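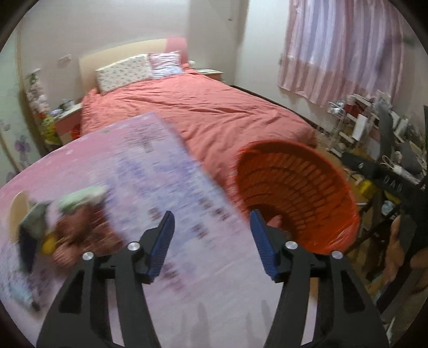

1/ Le bassin du Wostden, ce que j'ai retenu de deux jours de réunion

Je rentre de Timville avec trois carnets pleins et je ne sais pas par où commencer. Les délégations des deux rives ont enfin un texte commun sur le partage de l'eau et la protection des zones humides. Je suis ce dossier depuis longtemps et je suis ravie, autant le dire tout de suite !

2/ Pour celles et ceux qui arrivent : le Wostden descend du plateau de Yilma, traverse deux provinces, puis se perd dans les marais de Salmont. En amont on irrigue, en aval on pêche. Et jusqu'ici chacun mesurait l'eau de son côté, avec ses propres stations et ses propres méthodes.

3/ Le texte met fin à ça. Un seul réseau de mesure, 30 stations, des relevés publiés chaque semaine et consultables par n'importe qui. N'importe qui ! Un éleveur, une lycéenne, un journaliste local. Il y a encore peu, il fallait écrire au ministère et attendre.

4/ Tsion Alemneh, qui menait la délégation de l'amont, a ouvert jeudi matin par une phrase que j'ai notée mot pour mot : « Nous avons passé des années à discuter de chiffres que l'autre ne pouvait pas vérifier. » Long silence dans la salle. Puis on a vraiment commencé à travailler.

5/ En face, Tolera Hadgu représentait les communes riveraines du bas. Il connaît les marais par cœur, les canaux, les noms des digues, les années de crue. Il est arrivé avec une liste de 182 prises d'eau à recenser de nouveau, et il a obtenu que toutes figurent en annexe. Toutes.

6/ Le point qui me réjouit le plus (et dont on parlera sans doute le moins) : le débit réservé. Pendant la saison sèche, une part de l'eau doit arriver jusqu'à Salmont quoi qu'il se passe en amont. Si le niveau descend sous le seuil, les prélèvements agricoles sont réduits par paliers, selon un barème connu d'avance.

7/ Ce barème a failli tout faire capoter. L'amont voulait une clause de révision tous les ans, l'aval demandait un seuil fixe. Ils ont coupé la poire en deux vers 23 heures : seuil fixe pendant la première période, révision ensuite, avec avis obligatoire des hydrologues des deux côtés. J'étais dans le couloir, on entendait les chaises racler.

8/ Sur les marais, il y a du concret. 3 122 hectares passent en protection renforcée : plus de nouveau drainage, plus de remblai, et la pêche reste autorisée pour les familles qui la pratiquent déjà. Cette dernière partie comptait énormément pour les villages. On a trop vu de zones protégées dessinées sans les gens qui y vivent.

9/ Une question qu'on m'a posée trois fois en message privé : oui, la coupe du papyrus reste permise, avec un calendrier. Non, le calendrier n'est pas encore fixé. Les communes de Salmont doivent proposer des dates, et c'est leur proposition qui servira de base.

10/ Côté climat, le préambule reconnaît noir sur blanc que les pluies ont changé de rythme sur le plateau. Ça paraît peu de chose. Mais dans la version précédente, le mot « climat » n'apparaissait qu'une fois, dans une note de bas de page ! Maintenant il y a un article entier, avec un plan d'adaptation que les deux provinces doivent écrire ensemble.

11/ Et ce plan prévoit de replanter les berges. 1 159 parcelles ont été repérées entre Yilma et Timville, surtout là où le sol s'en va à chaque averse. Les pépinières seront communales, avec des essences locales. J'ai hâte d'aller voir les premières, vraiment.

12/ Ce qui manque : l'argent, en partie. Le réseau de mesure est financé, la protection des marais aussi. Les berges, seulement pour la première tranche. Tsion Alemneh l'a reconnu sans détour en conférence de presse, et elle compte porter le sujet devant l'assemblée provinciale.

13/ Ce qui manque aussi : les mines. Deux carrières rejettent leurs eaux dans un affluent et le texte se contente de renvoyer à « un protocole ultérieur ». J'ai demandé un délai, je n'en ai pas eu. Tolera Hadgu a levé les yeux au ciel, puis il a dit qu'il reposerait la question à chaque réunion. Je le crois volontiers.

14/ La suite : ratification par les deux assemblées, puis première session du conseil de bassin en novembre, à Salmont. Les séances seront ouvertes au public, avec traduction dans les langues du bassin. J'y serai, et si vous habitez le coin, venez, la salle est grande.

15/ Petit bonheur de la fin : après la signature, les techniciens des deux rives sont restés autour d'une table à comparer leurs courbes de crue, pendant que tout le monde partait dîner. Ils riaient d'un écart de mesure qui les avait fait se disputer par courrier pendant des mois. Une histoire d'échelle posée de travers !

16/ Je relis mes notes sur l'article consacré au débit réservé et je vous fais un fil séparé avec le détail des paliers. Si vous avez des questions sur un point précis, mettez-les en réponse, je les prends dans l'ordre.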